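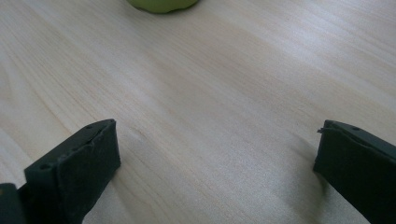 Municipal Licensing of Cannabis Retail Stores in Judthorpe: A Review of the First Year

Term project report, Local Government and Public Policy
Submitted December 30, 2019

1. Background

When recreational cannabis became legal in Canada in October 2018, provinces set the general rules for retail sales and many left zoning and business hours to municipalities. The town of Judthorpe passed its own bylaw the following July. This report looks at how the bylaw was written, what changed between the first draft and the final version, and how residents responded.

2. Method

I read the council minutes and both versions of the bylaw, and attended one public meeting. I also handed out a short survey at the Ondham Street library and the recreation centre. There were 40 surveys and 31 came back filled in. Two of those skipped the question on buffer distances and were left out of that part only.

3. The bylaw

The first draft required stores to be 200 metres from any school, playground or licensed daycare. It also limited hours to between 10 a.m. and 8 p.m. and capped the town at two stores. The final version kept the distance for schools but dropped it for daycares, after planning staff showed that almost no commercial lots on Hiller Road would qualify. The cap was removed. Closing time was moved to 9 p.m. to match the liquor store.

The two applications on file when I did my research were both for Hiller Road. One was from Mykhailiuk Holdings, which already owned the building. The other was withdrawn before it went to council, and the minutes give no reason.

4. Survey results

Of the 31 respondents, 12 said they opposed any store in town. The rest either supported one or had no opinion. Parking came up in the written comments more often than crime or youth access, which I did not expect. Several people thought the town could refuse legal sales altogether at any time, so there is some confusion about what council had already decided.

5. Limitations

The sample is small and was not random. People who use the library in the daytime are probably older than the town average. I did not ask for age, and should have.

6. Findings

Most of the changes to the bylaw came from staff mapping work. Public comments had a smaller effect and mainly influenced store hours. A follow-up survey once a store has been open for a full year would be useful, with a question on parking added.

Judthorpe College, Department of Social Sciences | Contact us | © 2019 | Back to top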